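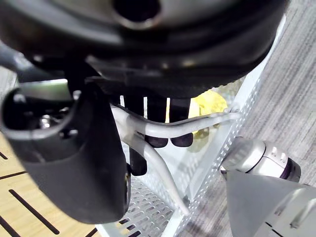 View from the wrist camera, with the gripper finger at bottom right and the white perforated metal in front of it.

4 min read

I've had the Lokbridge wrist kit bolted to my arm since the start of the year, and enough of you have written in about it that I'm putting everything on one page. Short version: I like it, I'd buy it again, and I have one real gripe (the cable, see further down).

So what do you get for 900 euros? A small camera, the bracket that holds it at the wrist, a two-finger gripper with gray fingers, and a driver box about as big as a paperback. Heikki Toivonen at Lehtinen talked me into the fingers with the angled plate and pointed tip, and I'm so glad he did! My old ones were blunt little blocks and they were hopeless at getting in beside anything.

The camera is the part I was nosy about. It sits low, so you see a finger and whatever you're reaching for in the same view, and that makes lining up by eye much easier than it was with my old overhead setup. It does mean that big stuff gets REALLY big. Look at how much of the picture the black shape at the top takes up. Things right up against the lens go a bit soft too, like the black plastic piece on the left, but farther back I can still make out the rows of little holes in the white metal and the grooves on the silver cylinder. For a camera this small I think that's pretty great.

I'm running it in my own place, over carpet, around ordinary household things. Most of the reviews I read before buying were done on a clean bench with one cube in the middle, and I don't live on a clean bench. Thin bent rods are still the hardest thing for me — you come in a touch high and the fingers close on air. Panels with lots of holes are easier than I expected.

Setup took me one evening. The bracket has four screws and the manual (12 pages, decent drawings) has you fit the camera before the gripper. Do it in that order. I didn't, and I had to take the whole lot off again. Aníbal Arango's calibration notes on the Kandine forum are better than the official ones, so read those first.

Now the gripe. The cable comes out on the side where my arm folds in, and it rubs. I've wrapped it in fabric tape for now. Lokbridge told me a right-angle plug is coming in March, free for anyone who already owns the kit, and I'll update this page when mine shows up.

My counter says 2,533 grips so far. The finger pads are a little shiny but they haven't split, and a spare pair costs 61 euros if yours do.

Last updated February 21, 2018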